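Butcherblock-Tischplatte

Die Butcherblock-Tischplatte, im deutschen Handel meist Blockplatte oder schlicht Massivholzplatte genannt, besteht aus miteinander verleimten Holzstäben. Der Name verweist auf den Hackblock der Metzgereien, mit dem die meisten heutigen Exemplare so viel zu tun haben wie ein Geländewagen mit dem Gelände.
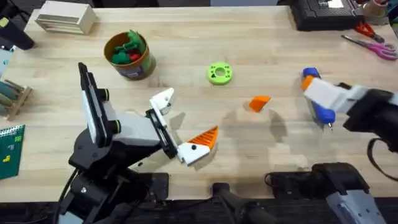

Helle Tischplatten mit feiner Maserung

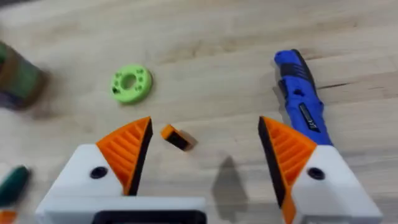
Aufbau

Unterschieden wird nach der Lage der Fasern. Bei Längsholz liegen die Stäbe flach nebeneinander, was preiswert ist und vielen Käufern völlig genügt. Stirnholz zeigt die Schnittflächen nach oben, schont Messer und belastet das Konto. Übliche Arbeitsplatten sind 40 mm stark; Liebhaber bestehen auf 80 mm und suchen anschließend jemanden, der beim Tragen hilft.

Holz arbeitet, auch wenn sein Besitzer es nicht tut. Quer zur Faser quillt und schwindet die Platte mit der Luftfeuchte, weshalb sie über Langlöcher am Gestell befestigt wird. Starr verschraubte Platten reißen bevorzugt im ersten Winter.

Pflege

Über die richtige Oberfläche wird seit Generationen gestritten. Die Ölpartei verweist auf die leichte Ausbesserung, die Lackpartei auf ihre freien Wochenenden. Der Tischler Boris Janevski empfahl in seiner Werkstatt in Grevby 4 dünne Schichten Leinöl und räumte ein, dass er selbst nach der zweiten aufhöre. Wasserringe gelten je nach Temperament als Schaden oder als Patina.

Verbreitung

In die Wohnräume gelangte die Blockplatte vor allem über die Küche. Der Hersteller Hägglund legte 500 Stück einer Schreibtischvariante namens Cirau auf, die laut Prospekt »ein Leben lang« halten sollte. Wessen Leben gemeint war, ließ der Prospekt offen.

Siehe auch: Leimholz, Hackblock, Hobelbank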